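The Correction at Sunosberg

The gauge house at Sunosberg stood on the north abutment of the dam, 6 meters above the crest road. It held a desk, a stove, a float gauge in a steel pipe, and a shelf of bound logs going back to the first filling. Lakshmi Kotian was sent there in June to find an error.

The error had a size. According to the operator's figures, the reservoir received more water each year than it released, evaporated, or stored. The difference was small enough to ignore in any one year. Over the life of the dam it had become a lake that was not there.

"Seepage," said Ferdinand Gruber, who ran the station. He had the room key on a loop of wire and did not hand it over until she had signed for it. "Everyone who comes up decides it's seepage."

"Have you measured the drains?"

"Every morning."

She checked the drains anyway. There were two weirs in the lower gallery, each with a brass plate and a notch cut at ninety degrees. She read the head over both notches, computed the flow, and compared it with the book. The numbers agreed. The gallery smelled of lime. On the way back up she stopped at each landing and inspected the plumb line, and those readings also agreed with the book.

That left the inflow, the outflow, and the level. The outflow passed through a meter that had been calibrated twice. The inflow came from one river, the Titari, measured at a stilling well below the footbridge. The level came from the float gauge next to her desk.

She began with the level. The reservoir's surface area at normal pool was known from the survey, so an error of a few millimeters in the gauge would be worth a great deal of water. She lowered a steel tape down the pipe, chalked the end, and read the wetted length. She did this at eight, at noon, and at four for a week. The gauge and the tape differed by the thickness of the chalk line.
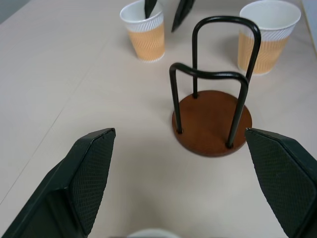
The logs were a separate problem. Until the operator changed the form, each entry had been written by hand in ink, with the level, the time, the air temperature, and a column headed Remarks. Most of the remarks concerned ice. For a long stretch in the middle volumes the handwriting was the same, upright and narrow, and every page was initialed G.S.

"Gunvor Strand," said Gruber. "She had the station before the man who had it before me."

"Is she living?"

"In Derese. She sends a card to the station at New Year. It is addressed to the station."

Kotian read G.S. for three evenings. The entries were regular. The level was always given to the millimeter, even in wind, when a careful observer would have rounded. In the remarks column, next to the inflow figure, there was sometimes a small plus sign. It had no key. She went through the volumes and copied the date of each plus sign onto a sheet of graph paper. They began in one spring and did not stop. When the handwriting changed, the plus signs changed hands with it. When the form was printed, there was a printed plus sign in the inflow column, to the left of the box.

She went to find Gruber, who was greasing the winch.

"What does the plus mean?"

"You add the correction."

"What correction?"

"The inflow correction. It's on the card."

The card was inside the door of the instrument cabinet, behind a calendar. It was typed. It instructed the observer to add 200 liters per second to the reading at the footbridge. It gave no reason and no date, and it was signed B. Hauser.

She telephoned the regional office. Beat Hauser had retired to a house with no telephone and had since died. His files had gone to the archive at Flesteck, where a clerk named Achilleas Karamanlidis agreed to look. He called back the next afternoon.

"There was a mill," he said. "Upstream of the dam, on the left bank. It took water out of the Titari above your footbridge and put it back below. Your gauge didn't see it. Hauser estimated the diversion and told the observers to add it."

"Is the mill still operating?"

She heard him turn pages. "It burned," he said. "There's a claim here from the insurer. Do you want the year?"

She wrote down the year. It was the year after the plus signs began.
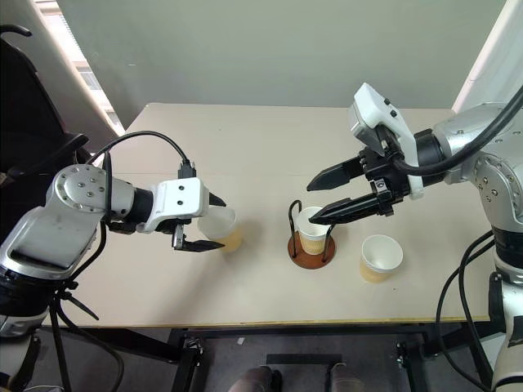

Flesteck Writers' Circle - Prose Group

The arithmetic took one page. At 200 liters per second, the correction had added water to the books without interruption since the fire. She subtracted it. What remained was a residual with no trend, of the kind that can be assigned to rain gauges.

She drove to Derese before filing the report. It was not required. The road followed the old mill race for part of the way, and she stopped where the race met the river. The intake had been closed with stone. The stonework was good, and there were birches growing in the channel.

Gunvor Strand lived on the second floor of a building across from the bus depot. She was a tall woman and she stood very straight in the doorway until Kotian said the name of the station. Then she went to put water on.

"I knew about the mill," she said. "I saw the smoke from the crest."

"You kept adding the correction."

"The card said to add it."

"Did you report the fire?"

"I wrote to Hauser. I wrote to him twice. He answered the second letter." She went into the other room and was gone for several minutes. The letter she brought back was a single sheet, folded in four. Hauser thanked her for her observation. He noted that the owner intended to rebuild. He asked that the correction remain in place until he advised otherwise.

"And he never advised otherwise," said Kotian.

"No."

"You could have stopped."

Strand considered this. "I gave the level to the millimeter," she said. "In all weather. I went out on the ice for it. If I began to leave things out because I thought they were wrong, then somebody reading the book would have my opinion in it. They would not know where." She refolded the letter along its creases. "So I marked it. Each time. I thought that whoever came would see the mark and ask."

"It's printed on the form now."

"Is it?" said Strand. She seemed to find this more interesting than anything else she had been told. "In which column?"

Kotian drew the form for her on the back of an envelope, with the boxes in their order. Strand looked at it for some time and asked whether there was still room for remarks. There was, but it was narrower.

The report ran to 6 pages with the tables. Kotian recommended that the correction be withdrawn and the published series recomputed from the year of the fire. She recommended that the form be reprinted. Under sources she listed the archive at Flesteck, the station logs, and a letter in private hands. She considered how to describe the observer's conduct and wrote that the entries were complete and legible, and that the correction had been identified at every occurrence.

The regional office accepted the first recommendation. The second was deferred, as there were 3,000 forms in stock.

Gruber took down the card. He left the calendar where it was. The following morning he read the footbridge gauge at eight, walked back along the crest, and entered the figure as he had read it. The printed plus sign stood to the left of the box. He looked at it, uncapped his pen again, and drew a line through it. Then, in the space that was left for remarks, he wrote down the time at which he had done so.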